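脱走防止ラッチ「Jurgate」2か月使ったメモ(レビュー) 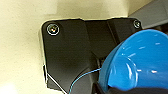

黒いパネルと六角穴のネジ2本

動物の脱走対策グッズ、ペット用じゃなくて飼育施設寄りのやつ。扉の外側に付ける二重ロック。メーカーはWuvlow。買ったのは725サイズ、扉枠に直付けするタイプ。

先に結論だけ。悪くない。でも説明書はひどい。

使ってる場所:Itardの小さい保護飼育場。アライグマ、ハクビシン、あとフェネックが1匹。夜行性で手先の器用なのが多い。普通のかんぬきは覚えられる。うちのアライグマは前のやつを一週間で開けた。朝行ったら餌の倉庫で寝てた。外に出なかったのは運がよかっただけ。

そのあと近くの施設でもサーバルが逃げて、町内放送まで流れて、うちにも役場から電話。扉の鍵は二重か、記録はあるか、と聞かれて、二重じゃないですと答えるのがつらかった。それで急いで注文。

値段は扉一枚ぶんで4,000円。送料別。8枚買ったのでそれなりの出費。割引なし。問い合わせたら「まとめ買いは次回から」と返事。次回はたぶん無い。

取り付け。
一枚目に60分。二枚目から早くなる。下穴の位置が型紙とずれてる。うちに届いたのは全部ずれてた。型紙を信じないで、本体を枠に当てて鉛筆で印を付けたほうがいい。木の枠なら一人でいける。金属の枠は二人いないと無理。付属のネジは短い。手持ちの長いのに替えた。ワッシャーも足した。

あと左右の向き。説明書の図が逆。翻訳もあやしくて「動物を十分に締めてください」と書いてある。締めるのはボルトだと思う、たぶん。

使い心地。
片手で開かない。そこが売りなので文句を言うところじゃないけど、餌のバケツを持ってると毎回置くことになる。雨の日に泥の上に置くのが地味にいや。手袋したままだと押し込みが浅くなって、閉まったつもりで閉まってないことが一度あった。確認窓があるんだけど夕方は見えない。色を塗っておいた。蛍光のオレンジ。これでかなりマシになった。

音は静か。フェネックが驚かなくなったのはうれしい。前のかんぬきはガチャンと鳴って、そのたび奥に飛んで逃げてた。

肝心の動物のほう。
アライグマ、最初の三日はずっといじってた。夜のカメラに映ってる。回す、引く、噛む。噛み跡は付いた。開いてはいない。いまは飽きたらしくて、かわりに水入れをひっくり返してる。ハクビシンは最初から興味なし。上の金網ばかり気にしてる。ので、扉だけ強くしても意味ないです。天井と床も見てください。うちも床の隅を一か所ふさいだ。

サルがいる所はどうだろう。Britoの知り合いの園では別のを使ってて、指の入るすき間があるものは全部だめだと言われた。Jurgateは横に少しすき間がある。小型のサルなら指が届くと思う。試してないのでなんとも言えない。大型ネコ科には使わないほうがいい。箱にも中型までと書いてある。字が小さいけど。

気になった所。
・バネが砂をかむ。週一で掃除しないと戻りがにぶくなる
・予備の鍵が別売り。しかも届くのが遅い
・鍵が全部共通。番号違いを選べるようにしてほしい
・凍ったときどうなるか不明。冬にまた書きます

良かった所。
・静か
・閉め忘れがぐっと減った(ゼロではない)
・役場の確認のとき、現物を見せたら話が早かった

これ、意外と大きいかも。条例のほうは届け出の様式がまた変わるらしくて、扉の仕様を書く欄が増えるとか。型番が本体の裏にしか無いので、取り付ける前に控えておくこと。うちは付けてから気づいて一枚はずした。

サポートは電話がつながらない。メールは二日で返ってきた。型紙のずれを伝えたら、新しい型紙のファイルを送ってくれた。まだずれてた。前よりは近い。

星は3.5。型紙と説明書が直ったら4でいい。中型の器用な動物で困ってて、自分で穴あけできる人なら買っていいとおもう。業者に頼むつもりなら工賃のほうが高くなるので先に見積もりを。

追記 7月21日(土)
一枚だけ戻りが悪くなった。分解したらバネに藁が詰まってただけ。掃除して復活。シリコンスプレーは動物が舐めるので使ってない。ほかの7枚は問題なし。予備の鍵はまだ届かない。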